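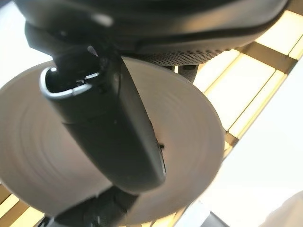
Why I went back to writing letters

2/2/19

When I moved to Flilville I promised my aunt that I would write to her every month. I did it for the first year, and then I bought a better telephone and the letters stopped. I am a little ashamed of that. She never complained, but when I visited her last March I saw my old letters in the drawer of her kitchen table, tied with a string, and I understood that she had read them many times.

So I started again. I want to tell how it goes, in case some reader thinks of doing the same.

The first difficulty was my hand. After ten minutes it hurt, and my letters became big and crooked like those of a child. My colleague Dariusz Dudek told me that I press too hard, and he was right. He lent me a fountain pen, an old one with a green cap, and with this pen you cannot press, or the ink makes a lake. I have now my own pen, and Dariusz has his back.

The second difficulty was what to say. In a message I write "all good here, and you?" and it is enough. On a page this looks very poor. My first letter took me almost 13 days, and the half of it was about the weather. My aunt answered in a week with four full pages about her neighbour's hens, the price of the bus and a quarrel over a parking place. It was wonderful to read. After that I stopped looking for important things. I wrote about the bakery in Henness Street, where they changed the bread and everybody is angry. I wrote about the woman at the post office, Mrs Chin, who lets me choose the stamps with birds.

Now I keep a small notebook in my coat. When I hear something that my aunt would like, I put down two or three words. Some of them I cannot understand later. Last week I found "blue ladder, Tuesday" and I still do not know what it means.

I write on Saturday mornings, with coffee, before I look at any screen. This is my only rule. I do not make a draft. If I spell a word wrong I cross it out, and my aunt, who was a teacher, corrects it in the margin of her next letter. I write to her in English because she wants to practise, so we both make mistakes and she finds only mine.

There are now two more people on my list. One is Meinrad Holzer, with whom I shared a flat as a student. He answers on postcards, always very short, and once he wrote only "Yes." I had to search in my memory what was my question. The other is my cousin's daughter, who is nine and draws more than she writes.

The post is slow, of course. One letter needed so long that my aunt had telephoned me the news before it arrived. I opened it all the same and read it standing in the corridor with my shoes on.

If you also write letters, please tell me in the comments which ink you use. Mine goes through the paper on the other side, and my aunt has already mentioned it twice.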